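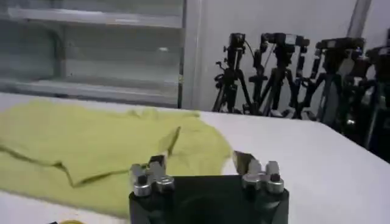

In the workroom, one afternoon in March

I have been trying to give up buying bread. The bakery in Numcombe closed before Christmas and the nearest decent loaf is now 16 miles away, at Durrani's, so I either drive for it or make it. The supermarket stuff goes mouldy in two days and tastes of not much before that.

I started with a plain white tin loaf, using strong flour from Vilier, which comes in paper sacks and costs more than it should. The first few were heavy at the bottom. I had been adding too much flour while kneading because the dough stuck to my hands and I didn't like it. Once I left it sticky and gave it a rest before kneading, things improved. The oven runs cold as well, so I now give it 34 minutes and check by knocking on the base. 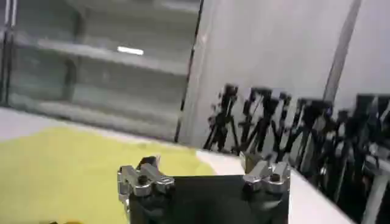 Proving was the part I got wrong for longest. My kitchen is cold until the evening, and the times in the recipe were clearly written by someone with better heating. I tried the airing cupboard, which was too warm and gave the loaf a sour, beery smell. Now I leave the dough on the side overnight, covered with a cloth. A big yellow one like the one on the table there would go over the bowl and both tins with plenty to spare. Mine is an old tea towel and it only just reaches. I dust it with rice flour, as wheat flour turns to glue and then you are picking dough out of the weave.

Each batch makes 2 loaves. One gets eaten and the other is sliced and frozen. I have also tried the rye from Zamano, but it came out flat both times and I've gone back to white for now. There is half a bag left if anyone local wants it.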